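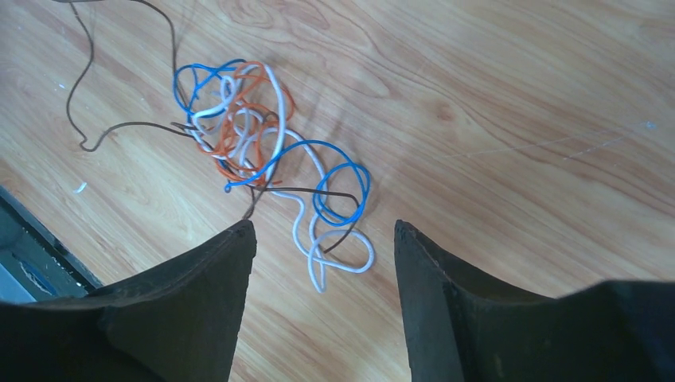

Wrist view, mixed pile with four cable colors.

Cable separation: choosing the pull point by crossing order, first results

kemeys_n wrote:
Hello all. I want to share our method before I write it up for the June workshop, and I hope for criticism. The task is to take a tangle of thin cables, separate it, and sort the pieces into the red bins behind the table. Our earlier policy chose the free end which was most visible. The new one first estimates, from the wrist view, which strand lies on top at each crossing. It then selects the strand with the fewest crossings above it, also when no end of this strand can be seen.

We trained on 1,606 grasp attempts and kept 961 for the evaluation. The new rule needs a median of 5 pulls per pile, the old one needed 7.

Nest Kemeys

tranard wrote:
Interesting, but I am not convinced. With a dense knot the top strand is often the one that tightens everything when you pull it. Do you measure tension at all? Also, are the piles always the same type?

kemeys_n wrote:
No tension, only the motor current of the gripper, and it is noisy. The piles differ. We have big ones and also small ones, like the white cord with the thin orange-red one mixed into its upper part.

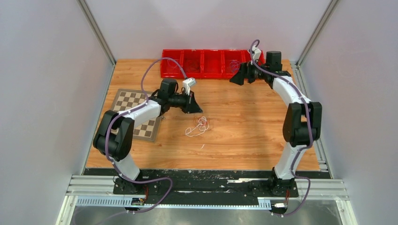 Re: small piles

dadovgate wrote:
I would report small and big piles separately. If small piles are the majority, your median says little about the hard case. In my own tests any rule worked for two cords – even a random one was acceptable.

kemeys_n wrote:
This is fair. I will split the table. The small piles do bring the median down, but I don't yet know how much.

tranard wrote:
I disagree with dadovgate a little. Two cords can be worse than four if they are thin and similar in color. What about the dark cable? Against a dark finger I would expect your crossing estimate to fail.

kemeys_n wrote:
It fails there more often, yes. Most of our wrong labels are dark strands close to the fingertip. The long dark loops lying out on the wood are easier.
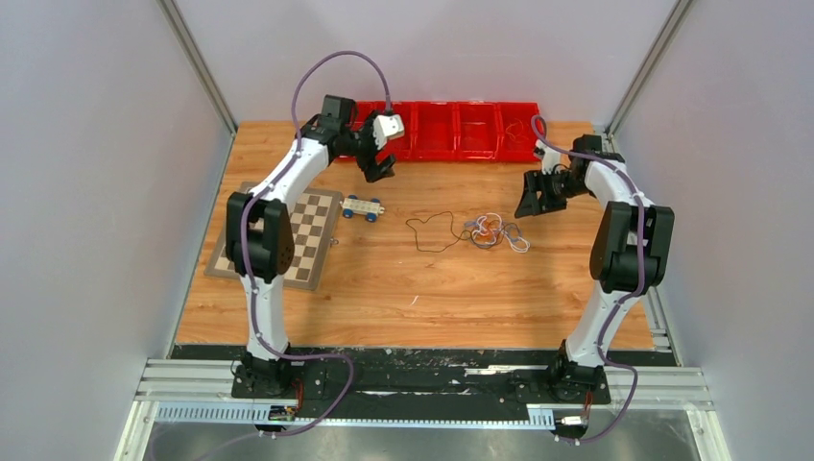
Mixed bundle with a black cord spread out at its left side, both grippers open.

kosville wrote:
Do you also use the fixed view for choosing the pull point, or only the wrist one? From above the table I can follow the black loop well, but inside the bundle I can't say which strand is on top.

kemeys_n wrote:
Only the wrist one for the crossings. The fixed view gives the rough position of the pile and of the bins. Combining them is possible, but the calibration was drifting and I lost patience with it.

tranard wrote:
Then please write this in the paper. A reader will assume you fused them. And I still want to see tension.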